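From: Teodor Gajewski
To: Girar builders list
Date: Oct 25, 2024
Subject: Re: hand keeps dropping small stuff

Sohail Lashari wrote:
> Grip current is set to 238 on mine and it still lets go
> of anything round. Is it the fingers or the wrist? And
> where do you run your cable?

Quick one, on my way out. Fingers I think. Wrist is fine. Had the arm on the table at the Pistham shop again, plate on the left, same as before.

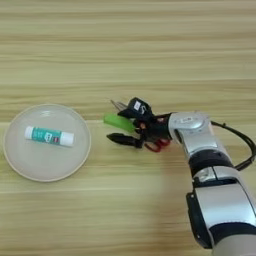 Dropped mine to 64 and closed slower, 10 steps insted of one jump. Much happier. 238 is way too hard for a small hand, it squeezes and the thing pops out. Cable goes in a big loop off the wrist, leave slack or it tugs. Glue stick is my test piece now. Cheap, rolls if you're sloppy.
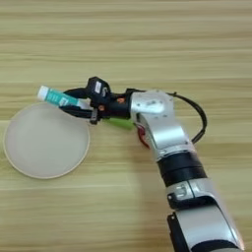 SETTINGS

Hold low over the plate, then open. Don't let go from up high. Config is in the Naqvi folder, file 253, teh older ones are junk. Send me yours if it still slips.

Teodor

Recent in this list
- Erunex board won't wake up after flashing
- Spare finger joints, anyone?
- March meetup notes

Comments (2)
marsh_k: 64 worked here too, thanks
Sohail: trying the slow close tonight

Contact the list owner | Copyright Girar builders | Back to top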